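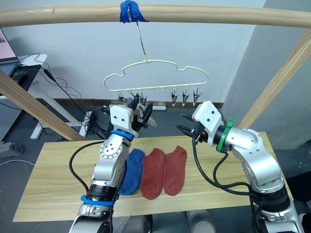 図1 木製の棒に針金のフックで吊るしたクリーム色のハンガーとクリップ

靴下干し作業データ README

概要
洗濯後の靴下を小物用ハンガーのクリップに留める作業の記録。収録数は584件、総フレーム数ではなく注釈行数で3,006行。1件は約40秒。作業名は「sock_hanging」で統一する。

設備
・横棒:明るい色の木製。中央に青いテープを巻き、フックの掛け位置を固定
・ハンガー:プラスチック製、上辺が波形。下辺にペグとクリップが並ぶ
・作業台:明るい色の木製天板

クリップの付いていないペグも位置番号に含める。番号は正面から見て左端を0とする。クリップの開閉は clip_state に open / closed / unknown で記入する。他の物に隠れて判定できない場合は unknown とし、前後の行から補完しない。

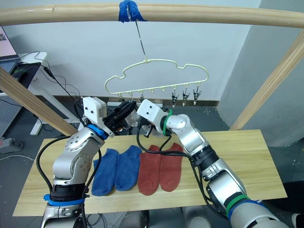
Prandevdale、12月

靴下の配置
天板上に青の靴下2枚、赤錆色の靴下2枚を横一列に平置きし、つま先を手前に向ける。同色2枚を1組とし、pair_id を共有する。色名は blue と rust の二値。赤錆色を red と書いた旧版の行は変換済み。

注釈項目
・sock_id:左から順に付番
・pair_id:組の番号
・clip_id:留めたクリップの位置番号。未使用は -1
・edge:留めた箇所。cuff(履き口)または toe(つま先)
・result:placed / dropped / aborted

1枚を2個のクリップで留めた場合は行を分ける。行数と靴下の枚数は一致しない。落下後に拾い直したものは dropped と placed の両方を残す。

既知の問題
ハンガーはフック1点で吊るすため、荷重が偏ると傾く。傾きの角度は記録していない。クリップの種類は統一しておらず、clip_type の欄が空の行がある。濡れた状態と乾いた状態の区別は moisture 欄によるが、初期の行は未記入。画像から推定した値を入れないこと。

分割
train と test は収録単位で分けた。同じ収録の行が両方に入ることはない。検証用の分割は用意していないため、必要な場合は train から切り出す。

担当
設備:Ivar Lindqvist
注釈:Henrike Reuter
誤記の報告には収録番号と行番号を添えること。修正は次の版にまとめて反映する。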